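Picking Parts That Will Not Hold Still
A bench comparison of three ways to grip small motors, boards and wire

Rigid parts have been a solved problem for pick and place cells for a long time. A machined block has a known shape and a known center, and a parallel gripper with 2 mm of clearance will take it all day. Kitting work for small appliances is harder. The bin holds motors with leads attached, the leads hook onto each other, and the harness in the next bin has a different outline every time it is picked up.

Liette Zacharias runs the automation bench at Wosell, a contract assembler of pump and fan units. Her group spent the winter comparing end effectors for one kitting station. The task was fixed from the start: take motors, round control boards and harnesses out of bins and set them down in a central tray, ready for a person to assemble.

Three tools were on the list. The first was a Hoekstra two-finger electric gripper with flat rubber pads. The second was a Fleseck suction head with a soft bellows cup. The third was a Zisska compact gripper with narrow steel fingertips and force feedback at the wrist. All three were driven through the same controller, with the same approach speed and the same overhead camera. Each was given 2000 pick attempts, and tool changes were made only between batches.

Motors

The motor body is a good target. It is short, hard and cylindrical, and both finger grippers closed on it without trouble when the camera supplied a correct angle. Most failures came from the leads. A wire lying across the body lifts the pad on one side, and the motor rolls out as the arm rises. The Hoekstra pads are wide and suffered most from this. The Zisska tips fit between the wire and the case more often, at the cost of a longer cycle.

The suction cup performed poorly. It sealed on the flat end of a motor standing upright and on very little else. Zacharias stopped the motor portion for that tool after 135 straight misses and gave the remaining attempts to boards.

Boards

On paper the boards should favor suction. In practice the center hole and the tall capacitors leave few clean areas for a cup. With a small cup and an offset pick point the Fleseck head did well, but the offset had to be taught against the board's rotation, and a board lying on top of another one often tilted enough to break the seal. The finger grippers took boards by the rim. Grip force mattered here. Anything above 5 newtons was ruled out after a rim component cracked during setup.

"The board is the part we can't afford to drop," Zacharias says. "A motor that falls back in the bin is a retry. A board that falls on the tray edge is scrap."

Harnesses

No tool was good at harnesses. Pick success was acceptable, but placement was not, as the loose end kept swinging after the arm stopped. The group tried gripping near the connector, which shortened the swing on one end and lengthened it on the other. Gripping at the middle gave the most even result. A half-second pause above the tray helped more than any change of fingertip. 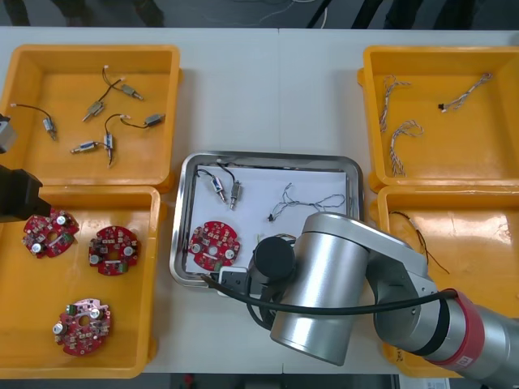 Kitting layout with motors, control boards and wire harnesses in the bins, and mixed parts in the paper-lined tray between them.

Cable routing took up more time than expected. A tool cable that hangs in a loop can drag over parts already placed, and the controller has no knowledge of it. Wosell now limits wrist rotation to a half turn each way and checks slack at both ends of the range before a batch is started. The limit costs some reachable poses in the bin corners.

Results

The Zisska gripper finished with 1757 good placements out of 2000. The Hoekstra was faster per cycle and came second, and it remains the better choice for motors if the leads are tied back by the supplier. The Fleseck head is being kept for a boards-only station, where the offset routine can be tuned to one part.

Open items are fingertip wear and lighting. The steel tips had light polishing marks by the end of the run - not enough to change grip, but enough to measure. Glare from bin floors also produced false edges in the camera data, and a matte liner is on order. Testing with the liner starts in December on the same station, with the motor bin first.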